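Covgate Brings Two-Arm Produce Handling Cells to Its Hatell Meal Kit Plant

HATELL, March 14, 2024 - Covgate, a packer of chilled meal kits for grocery and office customers, today announced the start of regular production on two-arm handling cells at its Hatell plant. The cells place whole vegetables and other loose items into kit trays, a task done until now entirely by hand. The control software and cell layout were supplied by Vogler under a contract signed in November.

Each cell has two arms mounted at a fixed work surface and fitted with five-fingered hands. The hands replace the suction cups tested in an earlier trial at the plant. Suction worked on smooth, round produce but lost its seal on curved or narrow items, and every change of recipe meant a change of tooling. With the hands, a recipe change is a software selection made by the operator at the cell panel.

Item placement is the slowest step on the Hatell kit line. Kits are built in short runs, and one shift may cover several recipes. The first cells are rated at 299 kits per hour with two items placed per kit. Planned running speed for the first production period is lower and will be raised in steps as fault rates allow.

Staffing at the plant does not change with the installation. The kit line has 67 hourly positions, and 62 of the people in them have completed the first training module. The remaining employees are scheduled for the next session. Training covers cell start and stop, clearing a dropped item, entering the guarded area, hand wash-down, and reading the fault log. Employees who complete the full course move to the cell operator pay grade.

Work at the line is divided differently under the new arrangement. Operators load incoming produce, reject damaged items, confirm the recipe at the panel, and inspect finished kits before sealing. Reaching across the belt to place items, the motion most often named in the plant's strain reports, is assigned to the arms. Rotation between stations moves from every two hours to every hour. Operators can stop a cell at any time without supervisor approval, and stops of this kind are not counted against shift output.

Handling routines are developed in simulation before they are released to the plant. Vogler models food items of different shapes on a household-style counter and runs both arms through reach and grasp motions there.
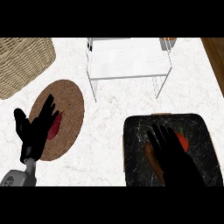 A routine must complete 500 consecutive simulated cycles without a dropped item before it is loaded on a physical cell. It then runs at reduced speed with an operator present for one full shift. Grip force limits are set separately for each item type and are locked during production. Changes to the limits require sign-off from both the line lead and the quality department.

Routines that fail on the physical cell are returned to simulation with the fault log attached. Operators may add written notes to the log. Notes from the trial period led to two changes, a slower approach to long items and a wider clearance between the arms when both are over the same tray.

Covgate plans to install the same cell design at its Dorkevance plant once the Hatell line has completed its first production period. Employees at Dorkevance will be offered training at Hatell before equipment arrives, with travel time paid at the regular rate.

About Covgate
Covgate prepares and packs chilled meal kits at plants in Hatell and Dorkevance. The company supplies grocery stores, workplace cafeterias, and direct delivery services.

Media inquiries: Covgate Communications Office, Hatell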